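Talk notes, winter meeting, November 15, 2025

START. Thank them for coming out on a Saturday. Check mic. Phone OFF.

Subject is the single deckers on the Gakbridge to Tomar road, mostly the Cekton-bodied ones. Not doing the double deckers tonight, somebody will ask, say next year maybe.

Opening slide, the timetable cover. Let them read it. Route ran 46 miles end to end, valley all the way to the summit, then down the far side in second gear. Hourly on market days. The rest of the week, 2 trips out and 2 back, and the late one only ran if the mail was on it.

Bodies. Cekton built them at the Nusturska works, wood framing with metal panels. Half cab, door at the front, roof rack with a ladder up the back. Rack came off most of them at first overhaul. Pass the brochure round here. WANT IT BACK.

Engines. Four cylinder at first, hopeless on the hill. Drivers used to let people off to walk the steep bit, this is in the letters, read the short one (yellow tab). Then the five cylinder. Smoother? No. Noisier, but it got there.

Livery - dark green, cream band, black fenders. The cream went yellow quick. Do NOT get into the shade-of-green argument.

Next bit is fleet numbers, take it slow, people write these down. Series starts at 415. Gap after that where the order was cut back. The last one delivered was painted wrong and went into service anyway, they fixed it at the first repaint. 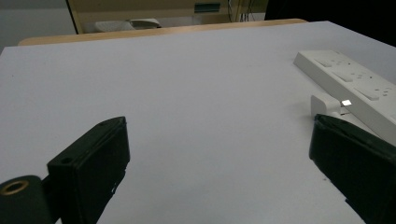
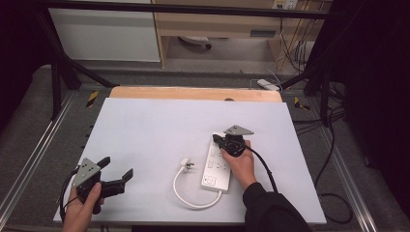

Power strip and plug on the board.

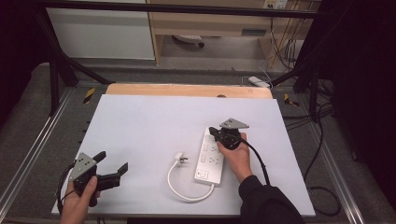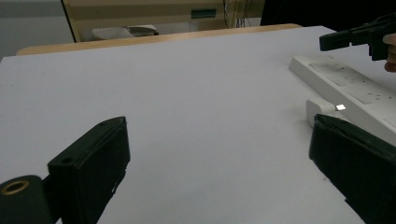

PART TWO - THE LATER YEARS

Drink of water.

Depot at Tomar. Show the plan, point out the pit and the fuel tank. Roof leaked over the pit, the fitters' log goes on about it for pages. Read one entry only, they're all the same.

Conductors went first. Drivers took fares from then on, so the bulkhead window got cut out and a little hinged tray put in. Ugly job. Easy way to date a photo tho - tray means late.

Then the sales. Most went to a dealer, 500 apeice, which was decent money for a tired bus. A couple turned into site huts. One was a library for a while, shelves both sides, steps at the back. Ask if anyone remebers it, usually get a good story, but keep an eye on the clock.

Last day. September, heavy rain, bus full both ways. Ticket from the final run is on the slide, number's too faint to read so don't try. Driver took it back to the depot empty and parked it on the wrong side of the yard.

The survivor. Found behind a barn, no seats, no engine, most of the nearside framing gone. What has been done so far: chassis cleaned and painted, back axle out and in again, new front pillars, floor down as far as the wheel arches. Still to do: everything else. Seats are the problem, the frames are a Cekton pattern and no other body fits. If anybody has one in a shed, see me after.

Sound clip here if the laptop behaves. Same type of engine, different bus, SAY SO. First gear away from a stop, then the change into second, long gap, wait for it.

If running late skip the ticket machines.
If running early, the Nusturska works slides, carousel 2, start at the paint shop.

Questions. Likely ones: top speed (don't know, slow), why the five cylinder (hill), when will it run (no date, don't give one).

Get brochure back before the tea break. Raffle is after tea. Chairs stacked by the stage.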